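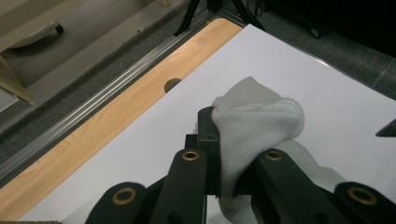

4.3 Aufnahme von Demonstrationen mit dem Handgreifer

Der Abschnitt gilt für die Textilaufgaben im Datensatz Lumau. Vorher muss die Kalibrierung nach 4.2 abgeschlossen sein.

1. Weißes Papier flach auf den Tisch legen. Es soll den größten Teil der Arbeitsfläche bedecken.
2. Socke auf das Papier legen. Die Ausgangslage bei jedem Durchgang ändern.
3. Aufnahme starten und den Greifer zwei Sekunden ruhig halten.
4. Socke am Bündchen greifen, anheben und an der Zielposition ablegen.
5. Greifer ganz öffnen, dann die Aufnahme beenden.

Nach 40 Durchgängen die Messingbuchsen der Gelenkarme auf Spiel prüfen.

Hinweis: Fehlversuche nicht löschen, sondern mit »F« kennzeichnen. Von 1.763 Aufnahmen der ersten Reihe trugen 172 diese Kennzeichnung; sie werden in Kapitel 6 getrennt ausgewertet.

VORSICHT: Quetschgefahr zwischen Fingerblock und Gelenkarmen. Stoff nur bei geöffnetem Greifer von Hand lösen.

Fragen zur Kennzeichnung beantwortet Norbert Sýkora.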